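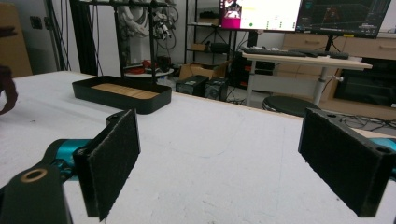 *Two-finger gripper at the worktable, with the tray on the far side.*

# Review: Kilia Two-Finger Gripper Kit, Nornard edition

**Reviewed for the Grestano Household Technology Bulletin, May issue**

The Kilia kit is sold by Nornard to laboratories, training centers and small workshops that wish to find out whether routine chores can be handed to a machine. This review considers the kit against that purpose. It does not rate the software that Nornard sells separately.

## Method

The kit was tested on 11 chores chosen from the Kershaw list, which covers light work done at a table or counter. They included moving a tray, setting out cutlery, closing a drawer and folding a dish towel. Each chore was first done by a person holding the grippers, and then by an arm fitted with the same fingers and working from the recorded motions. In all, 694 attempts by the arm were logged.

An attempt was marked complete only if the item ended in the correct place, undamaged, without help. Partial results were marked as failures.

## Findings

Rigid items with a raised edge gave the best results. The arm completed about three in four attempts with trays and shallow boxes. Failures in this group came mainly from a poor angle of approach, with one finger touching the rim early and turning the item away from the other.

Soft items remain a serious weakness. No towel was folded to a standard that a hotel or care home would accept. Cutlery fell between these two groups: forks and spoons could be picked up singly, but not from a pile.

Speed is a further concern. The arm needed several times as long as a person for every chore on the list. On a shop floor, where parts arrive in a known position, this may be acceptable. In a home it would be difficult to justify. 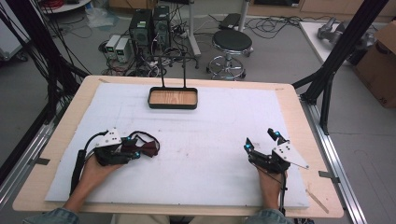
**Can the kit be used to clear a family dinner table today?**

Only in part. It can move a single rigid item from a known spot, but mixed dishes, napkins and leftover food are beyond it.

## Durability and upkeep

Finger pads should be treated as a supply item. Nornard advises replacement after 1,000 grasps, and our testing supports that figure. Changing a pad requires one hex key and a few minutes. The printed manual is clear on this point but says very little about cleaning, and buyers who plan to work near food should request written guidance before ordering.

## Rating

Hardware: good. Instructions: fair. Readiness for unsupervised chores: poor.

The kit is recommended for teaching and for trials with rigid goods. It is not recommended as a replacement for household or kitchen staff. The warranty runs for 2 years and excludes the pads.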